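Budget notes, part two

17/11/2024

I spent most of Sunday on the spreadsheet for the second bench at Lendale. The grant closes in February and Minttu wants the numbers before then, so I went back through everything we bought for the first one and wrote down what it cost us, including the bits we forgot to ask for.

Arms and grippers were the easy part. They come on one quote and the quote was right. The small stuff was the problem. We ended up with 37 separate orders after the main delivery, and 23 of them were cables, adapters or mounting hardware. Stojan kept every receipt, thankfully.
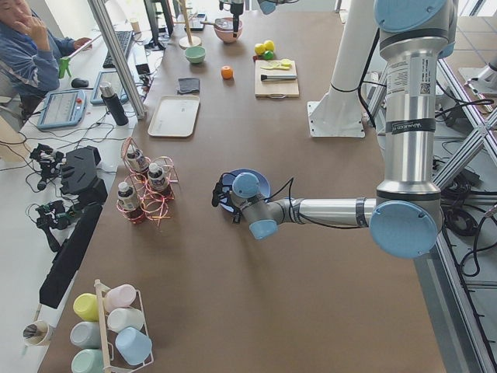
Bowls, a cutting board and toy fruit on the table, with the arm at work among them, holding a plate.
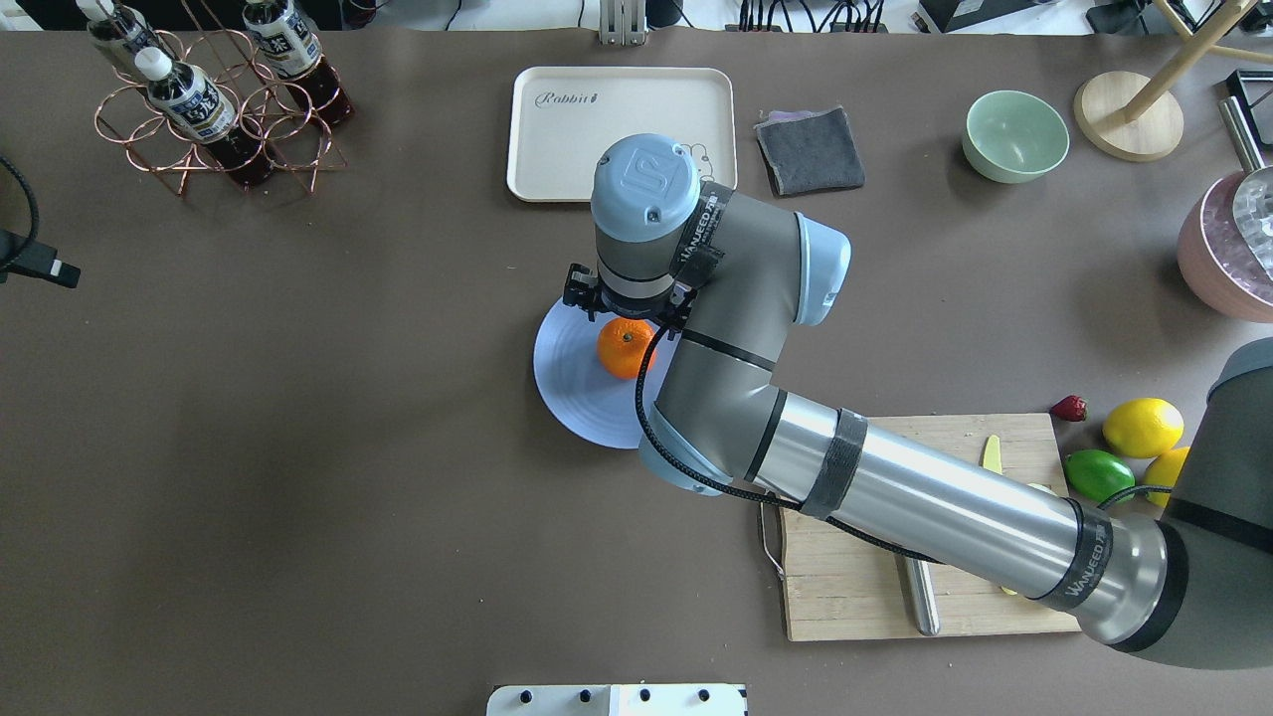

What I'm changing for bench two

Props get their own line this time. Last time they went under "consumables" and I had to explain it twice. I've put in $107 for dishes and plastic food, and another $55 for paper to cover the table.

Cable management goes on the main order. So does a proper desk for whoever is running the session.

Spare gripper fingers I'm still unsure of. Benoît would like two sets. I've allowed for one and left a note in the cell.

Training days are out. Valtteri can show new people the teach pendant in a morning.

Freight is the number I trust least. I've asked Londska for a fresh quote and will fill it in when they get back to me.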